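FOR IMMEDIATE RELEASE

Eststead Shared Workshop Members Open Their Tabletop Robot Arm Build to Visitors

September 17, 2020

Two members of the Eststead shared workshop will show their tabletop robot arm setup at an open bench evening next month. The project, named Judico, covers the mount for the arm, the cable routing, the gripper fittings and the software that tells the arm what to do. The arm itself was bought used.

Sinéad Brophy and Tadhg Quinlan began work on Judico in January. Brophy looks after the mechanical side and Quinlan writes the control program. They share a bench at the back of the workshop and work on it two evenings a week.

"We wanted to work with things people have in a kitchen or a desk drawer," said Brophy. "A plate, a bottle, a glue stick, a pair of scissors. They are all different shapes and you can replace any of them for very little money."

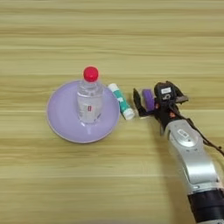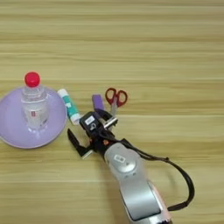
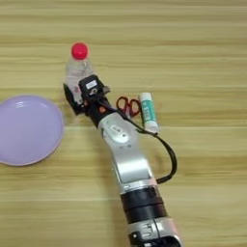
The Judico arm and gripper at the bench in Eststead, with the bottle, plate and glue stick used in the project.

The group has written 11 short tasks for the arm. Each one is a single instruction, such as moving the bottle or putting the glue stick on the plate. A task counts as finished when the arm can repeat it 100 times over several evenings with the objects set down in different spots. Four tasks have met that mark so far. The scissors are still the hardest item, and the group does not expect to have them working reliably before the open evening.

Most of the summer went into the gripper. The first finger pads were too hard and let smooth plastic slip, so Brophy tried several softer materials and changed how the pads are fastened. The cable was also rerouted twice after it caught during wide turns. It now has a longer loop near the wrist.

"The cable took longer than the code did," said Quinlan. "If you leave it tight, the wrist stops early. If you leave it too long, it drags things around on the table. I would tell anyone starting out to sort that first."

The control program is called Flavska. It runs on an ordinary desktop computer, and the source files, parts list and drawings for the mount will be free to download from the workshop website from the day of the open evening. The parts list has 63 entries, including fasteners. Builders with a different arm will need to change the mount drawings and one settings file.

The open bench evening will take place in the main room at Eststead. There are 26 places, and visitors need to book ahead through the workshop website. Entry is free. Children are welcome with an adult. Visitors will be able to set objects on the table and start a task themselves, with one of the builders at the stop button.

Daher, a hardware store in the same street, is supplying fasteners and cable ties for the evening.

About Eststead

Eststead is a member-run shared workshop with benches for woodwork, electronics and small machine projects. New members can join at any time after a safety session.

Press contact: Sinéad Brophy, Judico project, Eststead Shared Workshop

###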